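From: Henok Gebremichael
To: Nondik residents' list
Date: 18th December
Subject: Re: Sharing the heating room key, and the winter rota

Ebise wrote:

> Thanks for the notes from the last meeting. I have three questions before I reply properly.
>
> First, is the boiler contract with Staditano still the one we signed two winters ago, or did we move to the monthly plan when they offered it in July? My copy of the letter only has the front page.
>
> Second, people on the top landing say their radiators are lukewarm until mid-morning, while we on the ground floor have to open windows. Is that a fault, or is it how the building is set up?
>
> Third, I would like the spare key to the heating room to live somewhere other than Henok's kitchen. He is away a good deal and twice now I have had to wait for him to come back.
>
> I can take on the meter readings from January if somebody shows me how.
>
> Ebise Tesfamariam

Ebise, thanks for this. I'll go through your points in order and then add the rest of what I have, so that everyone gets it in one message.

## The contract

We are still on the two-year contract. The monthly plan was offered in July and I asked for it in writing, but the letter that came back had a call-out charge of £60 for every visit outside working hours. Under the present contract those visits are included. We had 11 of them last winter, most of them for the same pump, so I left things as they were. The second page of the letter is the one with the charges on it. I will scan it and send it to the list this week.

The contract runs out at the end of July. Staditano want to hear from us a full month before that if we mean to leave. I have asked Asusano for a price as well. They were slow to reply and then sent a quotation for a building with a lift, so I have asked again.
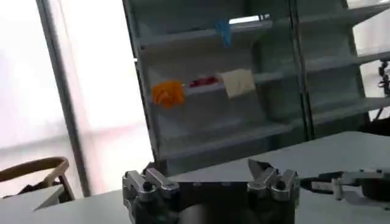 ## Hot downstairs, cold upstairs

It is partly how the building is set up and partly something we can put right.

The water goes round the ground floor first and reaches the top landing last. If the valves on the lower radiators are wide open, most of the flow goes through them and there is little left for the upper floors. The cure is called balancing. Each radiator has two valves, one at each end. The one with the numbers on is yours to turn as you like. The other has a plain cap on it and sets how much water gets through at all. On the ground floor these want closing down a good way, on the middle floor a little less, and on the top landing they should be left open.

The engineer did this when the boiler was put in. Since then at least four flats have had radiators taken off for decorating, and I doubt the capped valves went back to where they were. Mine certainly didn't. I had mine off in the autumn and I opened both ends fully when I refilled it.

So please, before anyone rings Staditano about cold rooms:

- Bleed your radiators, starting with the lowest in the flat. Turn the heating off first and keep a cloth under the key.
- Check that the numbered valve isn't stuck. If the radiator stays cold at every setting, take the head off and see whether the small pin underneath moves up and down.
- Tell me if you have had a radiator off the wall in the last two years, and which one.

After people bleed their radiators the pressure in the system drops. If the needle on the boiler gauge is in the red, tell whoever has the rota that week and don't top it up yourself. In October two people topped it up on the same evening and the relief valve let go over the back step.

I would like to do the balancing over one weekend in January. It needs somebody in each flat for an hour or so, and it has to be done with the heating running, so it will be warm work. I have a pair of clip-on thermometers for the pipes and can borrow another pair.

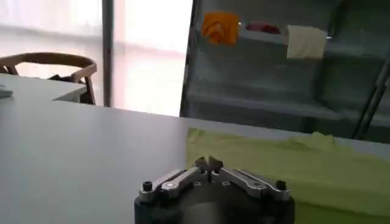 The timer is a separate matter. At present it comes on at six and the top landing isn't warm until after nine. Starting at five would help them, but it would put up the gas bill for all of us, and I would sooner see what the balancing does before we touch it. If there is no difference by the end of January we can try the earlier start for a fortnight and compare the readings.

## The key

Fair point, and I'm sorry about the waiting. I have bought a key safe with a four-figure code, and it will go on the wall inside the bin store, to the left of the door. It isn't up yet. The wall there is softer than it looks and the first two plugs pulled straight out, so I need longer screws.

The code won't be sent to this list. I will put it through each door on a slip of paper. Please don't write it on the noticeboard.

## Meter readings

Yes please. It takes ten minutes. The gas meter is behind the grey door and you write down the black figures only, leaving out the red ones. They go in the blue notebook on top of the boiler cupboard, with the date and your initials, and then by telephone to Pace, who send the bill. If you miss a month they estimate, and their estimates have always come out high. The last one was over by more than 1,000 units and it took until spring to get the money back.

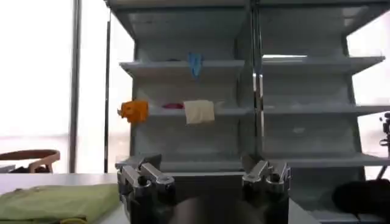
I'm reading it on the last day of this month and will knock on your door on my way down, if you are in. After that it's yours, with my thanks.

## Rota

Henok: this week and next
Flat 2: the first week of January
Ebise: the second week
Flat 5: the third week, if the new people agree (I haven't asked them yet)

The job is to look at the gauge every other day, check that nothing is dripping on the floor, and let the engineer in if he is called. If you need to swap, arrange it between yourselves and put a line on the list so the rest of us know.

One more thing. The outside pipe that drains the boiler froze last January and the boiler cut out. I have put lagging on the lower half – the upper half needs a longer ladder than mine. If it freezes again, pour warm water along it from a jug, and not boiling water. Then press the reset button and hold it until the light changes. If it goes out a second time, ring Staditano. The number is on the inside of the heating room door.

Henok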